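The Bag Inside the Laundry

Posted May 9, 2019

I own a bag whose only job is to get washed. Clothes go into it, it goes into the machine, and when the cycle ends I take the clothes out and put the bag away, very clean, until it is time to clean it again. I have been thinking about this bag more than a grown adult should.

My grandmother in Morkent washed everything together, at one temperature, with one box of powder. If a thing couldn't take it, the thing had been badly bought. I was raised in this faith and kept it until my early thirties, when I ruined a cream sweater so thoroughly that it would have fit a teapot. The next weekend I went to the housewares store in Zokville and stood in front of a wall of mesh.

There is mesh for bras and mesh for sneakers. There is a fine weave and a coarse weave, and a medium weave for people who can't commit. Pärn, a brand I'd never heard of and now get weekly emails from, sells a set in graduated sizes, so that the smaller bags can be stored in the bigger ones, where you will never find them. I bought the set. Of course I did. It came with a card listing 31 kinds of garment that should not be washed without one, and by the end of the card I was no longer sure I should be wearing socks unsupervised.

What I like least about mesh is handling it. Cotton folds. A towel will practically fold itself if you look at it sternly. Mesh has opinions. You pinch one corner and the other three go off and do something else, and the whole thing puffs up as if it were still full.

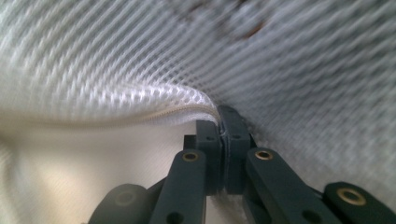 Irnness wrote in after I grumbled about this in my last column to say that I was doing it wrong and that nobody has ever needed to fold a laundry bag in the first place. You stuff it in a drawer, went the letter, or hang it on the doorknob, and you go and live your life. The letter ran to two pages, the second of which was about pillowcases.

I concede the point about the doorknob. I have tried it. But then you have a ghost hanging on your door, and every guest who heads for the bathroom gets to meet it. And stuffing is how I got here. I once stuffed the big one in a drawer and spent most of July believing it was lost, so I bought another, and now I have two big ones, which breed.

My real quarrel is with the idea that delicate things deserve a private room. The sweater goes in its bag, zipped up, and gets carried around the drum like a minor royal in a sedan chair, while my jeans take the beating for everybody. The jeans cost more. I have pointed this out to them.

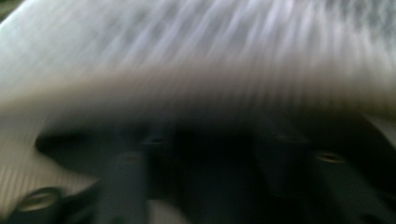
And still I use the things, every single week. I zip the zippers. I have started turning my shirts inside out before they go in, because the card said so, and I now read care labels in stores before I look at the price. A friend asked what I wanted for my birthday and I heard myself say that a drying rack would be nice, one of the flat ones.

My grandmother would have taken one look at the drawer and asked what was wrong with the clothes. I'd have told her they were delicate. She'd have said so were potatoes, and put them in with the sheets.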